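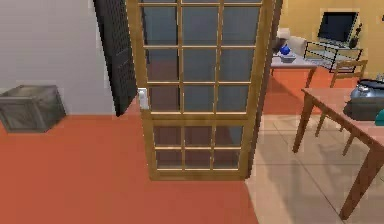

Careers – Workshop

Restoration mechanic, Turkley Classics

We keep old cars going, mostly ones their makers would prefer to forget. Our current labour of love is a 36-year-old wagon that Tanveer Baloch swears will idle by March. He didn't say which March.

You'll need a trade certificate, 2 years on carburettors and your own opinions about aluminium welding. Full time, with a tool allowance of $400 a year, so please don't get carried away.
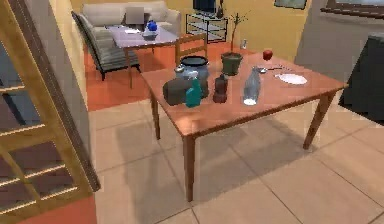
Dining table, tiled floor

There are two of us in the workshop now and one decent hoist – you can do the maths. We start at 7 am and the kettle goes on before the compressor.

Send a resume and a paragraph on the worst car you've ever owned to Tanveer at the Sethi Street counter. Applications close at the end of February.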